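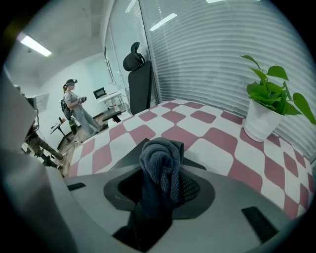 ## Visit to the Brandstead test rooms, March

We were two from our workshop, and we drove nearly 200 kilometers to be there at nine. Brandstead sells and repairs small automation equipment, and one time each spring it opens its test rooms to customers who want to compare grippers before they order. I write these notes for the colleagues who stayed at home.

The morning was for the hand-held tools. The idea is that a person carries the gripper by hand and does the task, and the camera on the tool records it, so that an arm can learn from it later. We were allowed to try two models, one from Kerno and one from Lindqvist, on the same tasks: pick up a cloth, fold it once, put it down.

The Kerno has the wider body. I found it comfortable for the first ten minutes and after this my wrist became tired. It weighs 600 grams without the cable. The fingers close softly and they hold cloth well, even when it is bunched together, but with a thin edge lying flat on the table I needed several tries. The Lindqvist is narrower and I could see better what I was doing. Its trigger is stiff. My colleague has larger hands than me and did not mind it.

I asked about the cameras, as this was the question from our side. A wide lens sees much of the room, and straight lines become curved, for example a checked tablecloth or window blinds. The engineer told us that this is corrected afterward in the software and that they prefer to have the wide view. A plant or an office chair behind the table does not disturb them, she said, and they do not tidy the room for a recording. I would like to see this confirmed with our own parts, which are small and shiny.

After lunch (soup and bread, very good) we saw the controllers. Ludard makes the one which Brandstead recommends for both grippers. Starting it took 46 seconds by my watch. The menu is clear but the text is small, and the emergency stop is a separate box that must be ordered separately. Please remember this if we ask for a price.

What I could not try was the change of fingers. The spare set for the Kerno was not in the house that day, and on the Lindqvist they did not want visitors to open the screws. They promised to send a short video.

My own preference is the Lindqvist for our small parts and the Kerno if we ever go into textiles. Brandstead lends one tool for a month against a deposit. I have brought the form and it is on the shelf next to the printer.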